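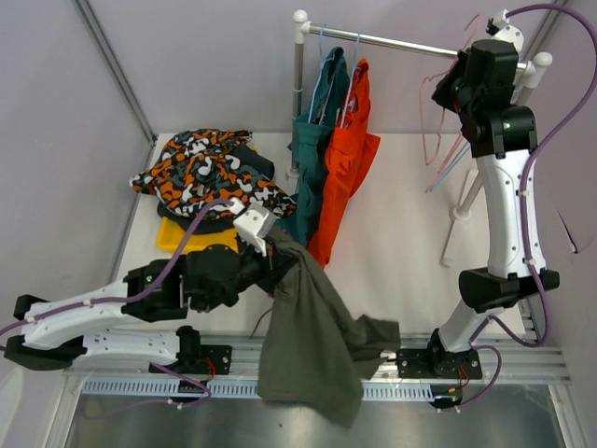 Left arm with the green one, orange already on the rack. Cell 3.

22 Oct 2020

Long one, writing fast before I fall asleep. Rules day. Efe Idahosa wants the cell sheet finished so Tostmont can sign it, and the sheet as of this morning was one page of stuff everybody knows and no one had written down.

So we went through it line by line at the table with the arms on. Rail first. My line was "check the base mounts before each shift." Efe: check them how? With what? Fair. Now it says hand on each bracket, try to rock it, look at the bolts, look at the little red wire, initial. Takes a minute. I've skipped it plenty of times in September and so has everyone.

Then cables. The purple one on the left has a loose bit that droops near the mount. Efe wants a rule that no slack hangs where a sleeve can catch it. I said the arm needs slack to turn. We went back and forth on that until lunch, and I think we're both right, so the sheet now says slack goes above the elbow, tied, and anything hanging at the base gets written up. Have to redo ours tommorow.

Garments. One in the gripper at a time, ok, easy. But what about the hem? With something long it hangs right down over the rail, and the old sheet only talks about the gripper. Added: if cloth is lying over the rail the other arm holds still until it's lifted clear. Effie Aitken didn't like this one, says it'll kill our cycle count. Maybe. We're at 238 good hangs out of the 400 Tostmont asked for and she's the one who has to send them the number. I get it. But I'd rather be slow than have a cuff go under a base. Left it in, with her initials next to mine, she made a face.

Speed. Nothing settled. Sonine does a low speed any time a person is inside arm's reach, full stop, no exceptions for "just fixing a hanger." I want to copy that word for word. Efe says ours should be tied to the key switch so it isn't up to memory. He's right but thats a wiring job and the sheet is due first. Wrote it in as a rule for now, wiring to follow.

Green light: also argued. Two of the new people told me green means safe to reach in. NO. It means powered and happy. Put that in capitals at the top of the page. Should have been there from day one, kind of sick about it really.

Stops - 3 failed picks in a row and you stop and call someone, no nudging the cloth by hand while it's live. Everybody agreed, quickest line of the day.

Still open: who's allowed to change the sheet. What to do with the pile between runs (fold? leave?). Where the paper copy hangs.

Call Onuoha re tie wraps. Eat something. Bed.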